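Zelport-Greifdaten: Liesmich

Schön, dass ihr hergefunden habt! Dieser Datensatz ist im Frühjahr in unserer Werkstatt entstanden und enthält 953 ferngesteuerte Episoden, mit denen wir unsere Greifstrategie trainieren (und ihr hoffentlich bald eure).

Inhalt
Jede Episode liegt in einem eigenen Ordner, mit dem Video der Handgelenkkamera, den Gelenkwinkeln, der Greiferöffnung und einem kurzen Aufgabentext auf Deutsch. Es gibt 12 Aufgaben, verteilt auf drei Teilmengen: train, val und test. Bitte lasst die Aufteilung so, wie sie ist, sonst lassen sich eure Ergebnisse kaum mit unseren vergleichen.

Aufnahme
Gesteuert haben Larysa Marchuk und Gianni Colombo, meistens abwechselnd und mit viel Geduld. Aufgeräumt haben wir zwischendurch bewusst nicht, denn das Modell soll ja auch mit einer ganz normalen Werkstatt zurechtkommen, mit Kabeln, Stühlen und allem, was sonst so herumsteht.
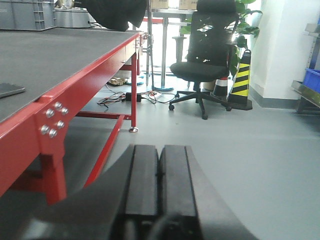 Abb. 1: Blick der Handgelenkkamera über die Greiferfinger, links die rote Werkbank.

Bekannte Macken
Im Ordner clutbridge_03 fehlt bei einigen Episoden der Aufgabentext, den reichen wir nach. Die Greiferöffnung ist auf 0 bis 1 normiert, wobei 1 ganz offen heißt (im März war es noch umgekehrt, also bitte alte Kopien löschen!).

Fragen und Korrekturen nimmt Larysa sehr gern entgegen.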